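I manage the outpatient physio team at the Winlow clinic. A few people asked how we handle staff coming off nights and weekends into a fixed rota, so I'm putting it in one thread.

1/ Background. We had nine physiotherapists covering two sites, Winlow and Findau. Between them they saw 2,331 patients last year. Weekend cover was by goodwill, meaning whoever said yes first.

2/ Goodwill wore out in March. Two people handed in notice within the same month and both gave weekends as the main reason. One of them had worked more Saturdays than the rest of the team put together. I had signed off every one of those and not noticed.

3/ I asked Lionel Barbier for help. He ran the occupational therapy rota at Fleury for years and had already been through this. His first question was how far ahead my staff could see their shifts. The answer was two weeks. His people could see twelve.

4/ So that was the first change. Twelve weeks, published all at once, same time of day, 4 p.m. No drafts going around beforehand. Drafts had been causing most of the arguments — people planned around them and then they changed.

5/ Second change was the swap rule. You can swap any shift with anyone in your pay band, no manager approval needed, as long as it's in the book by noon the day before. I worried about this one. In the first twelve weeks we had one missed entry and it was mine.

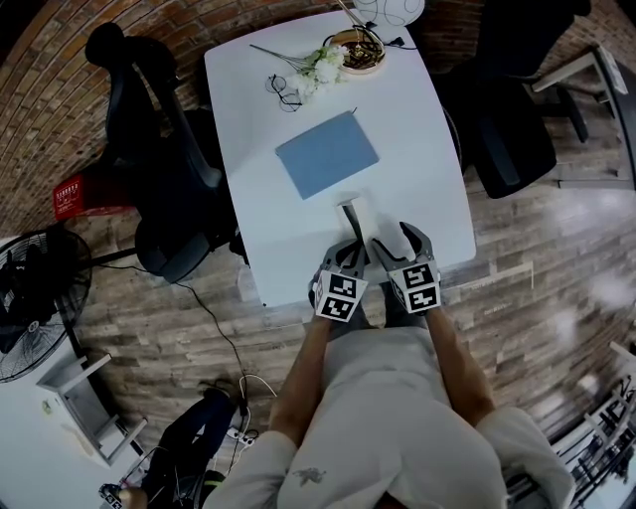 6/ Third change, and the one I get asked about most: a set weekend share. Everyone does one in six. If you work part time it's pro rata, rounded down. Team leads are included. I'm included.

7/ Rounding down left a gap of a few shifts per rota. We fill those with paid extra hours, offered to everyone by a single message and drawn from the names that come back. Last rota it cost us $4,000 across both sites. For comparison, agency cover the year before cost a lot more than that, and we still had to do a handover every time.

8/ What didn't work. We tried letting people rank their preferred weekends. It took me two evenings to sort and half the team wanted the same ones off for school breaks. We dropped it after one round. Now the pattern just rolls forward and people use swaps.

9/ We also tried splitting the Saturday clinic between the two sites. Findau patients liked it. But it needed a second receptionist and a second person to open up, and bookings there never got high enough. Saturday is back at Winlow only. I had a few complaints about that and they were fair ones. The bus from Findau is hourly.

10/ On software. We use Stillel for patient bookings and it does have a staffing module. We looked at it and stayed with a shared spreadsheet. The module couldn't handle one person working at both sites in a day, and three of my staff do that. If yours don't, it may be fine for you.

11/ Results so far, for what they're worth. Sick days on weekends are down. We've had no resignations since the change, but it's a small team and a short stretch of time, so I wouldn't read much into that. We ran 734 weekend appointments and canceled 11 for lack of staff. I don't have a good figure for the year before. Cancellations weren't being logged by cause.

12/ If you do one thing from this thread, start logging the cause. Ours is a column with four options: staff, patient, room, other. It takes the front desk a second or two and I'd have seen the problem months earlier.

13/ Someone asked about new graduates. They don't do weekends on their own for the first six months. They can come in alongside a senior if they want the hours. Most do it once or twice before they're on the pattern. Those shifts count toward the share of the senior, and the new person gets paid the normal weekend rate.

14/ Someone else asked whether senior staff pushed back on one in six. Yes, two of them. One had an old agreement for no weekends, in writing, and we kept to it. I told the rest of the team that before the rota went out — better they heard it from me.

15/ Next thing on my list is leave over the December holidays, where we still go by who asks first. Lionel's old team rotated it by year. If you run a team our size and do it another way, send me a message, I'd like to see the actual rule as you have it written down.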